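The Blue Bin Gets a Promotion

May 26, 2025

OK so I have a confession, which is that I own too many containers. I am one of those people who goes into Kasano for dish soap and comes out with dish soap and a set of lidded boxes, and then the lidded boxes sit in the hall closet with nothing in them because I can't decide what deserves a lid.

But last weekend I finally did the big sort of the workroom (!!) and I feel like a new woman, so you all have to hear about it.

If you've been reading since October you'll remember the state of things when we moved out to Prustport. Everything that didn't have a room went into the workroom. Picture hooks, the good scissors, the bad scissors, seed packets, batteries of unknown age, and the entire contents of the old kitchen's junk drawer, which my husband had tipped into a pillowcase and tied shut. The pillowcase was still tied. I'd been walking around it for months.

My first idea was a drawer system. I had the Tsuji one all picked out, the tall one with the little label windows, and I measured the wall and everything. Then I thought about how I really behave, and I do not open drawers. I put things on top of drawers. My mother was the same and so is my sister, it's in the blood.

So I went the other way and decided on open bins, shallow ones, where I can see every last thing just by looking down. No lids, no labels, no stacking. If a thing needs a lid it's probably a thing I should give away. 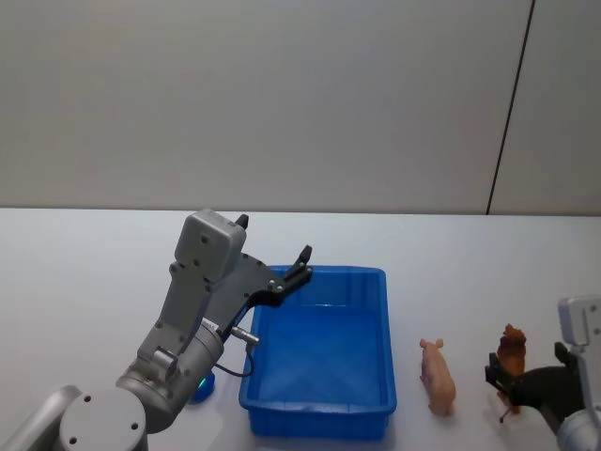 Italo Piras wrote in after my last post to say that shallow bins are a trap, and that what you really want is one deep one, because with a shallow one you just spread the mess out thinner and call it tidy. He also says a rolled rim is the only thing worth paying extra for, as it doesn't dig into your hands when you carry a full one down the stairs.

On the rim, I'm with him completely. I had a cheap thin-edged one in the old house and it left a groove in my fingers every time I hauled potting soil in it. On the deep bin, no, sorry Italo! I've had a deep bin. A deep bin is where the tape measure goes to live with the dead flashlight, and then you buy a second tape measure. (I found 4 of them in the pillowcase. FOUR.)

The rule I've settled on is that a bin only gets one layer. When things start sitting on top of other things, it's time to go through it. I did the pillowcase that way, a couple of handfuls at a time, and it took me most of an afternoon plus a pot of coffee. I'd say half of it went straight out. There was a key to the Prendance bike lock that got cut off the bike two apartments ago. There was a bag of what must be 1,000 rubber bands, all gone crispy.

I did keep the seed packets. I know they're old. I'm going to sow the whole lot along the back fence and see what comes up.

Next up is the hall closet, and the empty lidded boxes, which my sister has already called dibs on. She's driving over for them as soon as she's cleared a space in her trunk, so it could be a while.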